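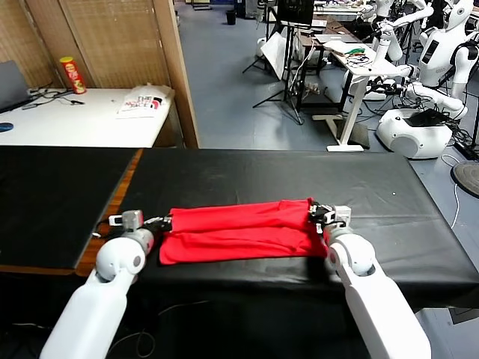 Figure 6. Garment held at both ends on the folding table, right and left grippers closed. The cloth is already doubled lengthwise.

4.2 Folding

Of the chores we tried, folding took the most time and gave us the least to brag about. Clothes have no fixed shape. A cup is a cup from any side, a shirt is a new object every time it lands on the table. We still don't have a good way to write down what state it is in, and most of what follows comes back to that.

Setup is the same as Section 3. Two arms, one parallel gripper each, black table cover. The cover was picked for contrast and it mostly works, except with dark garments (see below). Garments were handed over in one of three starting states: flat, half folded, or crumpled. Figure 6 shows a lengthwise fold with both ends gripped, the pose we call the strip. From the strip there are only two moves left in our sequence – bring one end over the other, then set down and press. On paper the easy part.

We ran 328 trials over the whole clothing set. A trial counts as done if the final stack fits inside the target outline with no sleeve or leg sticking out. A person with no stake in the result judged this from above. Out of 328, the system finished 169 with no help. Another 47 were finished after one human nudge, usually a tug on a corner that had curled under. The rest we stopped.

Flat starts did well. Half folded starts did nearly as well, which suprised us, and we think the first fold simply hides a lot of the cloth that would otherwise go wrong. Crumpled starts were bad. The arms would pick a point, lift, look, put it down, pick another point. Sometimes this went on until the time limit. A person does one shake and is done. We tried a shake. With the speed limits we work under, it is more of a slow wave, and it does not open the cloth.

Failure types, in order of how often we saw them:

Double pick. Gripper takes two layers when it wanted one, or one when it wanted two. In the strip pose this matters a lot – if only the upper layer is held at one end, the lower one slides out during the carry and the fold comes apart. The wrist view does not settle it. Layer edges look the same as creases at that distance.

Uneven pull. The two arms don't agree on how much cloth is between them. Too much and the middle sags, too little and it skews. We added a simple tension rule in August (Appendix B) and this got better but did not go away.

Front edge hang. Part of the garment ends up over the front of the table and drags on the next move. Small overhang is fine and we let the system go on. Large overhang, the planner has no idea, it treats the hidden part as missing.

Lost outline. Dark cloth on the dark cover. Swapping the cover fixes it but then pale garments fail, so no real fix.

The Kutard baseline was run on the same garments with the same handover. It is faster on flat starts and we want to be fair about that. It does not try crumpled starts at all. The Sistar planner, which Hodžić kindly ported to our arms, gave cleaner folds on shirts but needed the garment category typed in first. For a home this seems like a hard thing to ask. Nobody wants to tell a machine "trousers" forty times on laundry day.

Is this useful yet? For a home, no. Our best runs are slower than a person who is also watching TV, and a person does not need the shirt laid out first. For a shop floor the answer is less clear. Stavros Kolev, who ran a towel line at Vulby before joining us, pointed out that most garments there show up flat and in one size, and that is the case where we do ok. A line that only needs the last two folds could maybe use something like this now, if the speed doubles and somebody is nearby for the nudges. We have not tested that and the numbers here should not be read as if we had.

One more note on the judging. Fitting the outline is a weak test. Several stacks passed and were still ugly, with a crease running across the front panel. A neatness score was tried and dropped, the raters did not agree with each other enough for it to mean anythng. Section 5 goes back to this for the bedding trials.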